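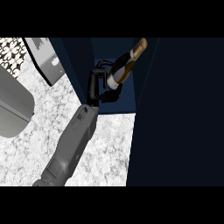
Backstage check, Gillora album launch, done by Shazia Minhas at 4 pm with the guest list still growing. The rider asks for everything to be put away before the rapper arrives, so yes, drinks count as a safety item. Wine bottles, gold foil tops included, go in the blue cabinet and stay there until the speeches are over.

Fire exits: pass. The left one was hidden by a cardboard cut-out of the star, now moved somewhere he can still see it.

Capacity: 249 allowed. The label, Skisier, has invited 1000 "close friends". Door staff told to stop at 249, however famous the 250th says they are.

Stage steps: fail. Third one wobbles. He plans to come down them in sunglasses. Tape and a handrail, please.

Smoke machine: pass, on low. On high I lost the drummer.

Cables: pass after a second go.

Hired sofas (Zolirent): fire labels present on all 8. One is reserved for a dog.

Confetti cannon: not tested. Khattak has the key and isn't picking up.

Recheck steps before doors.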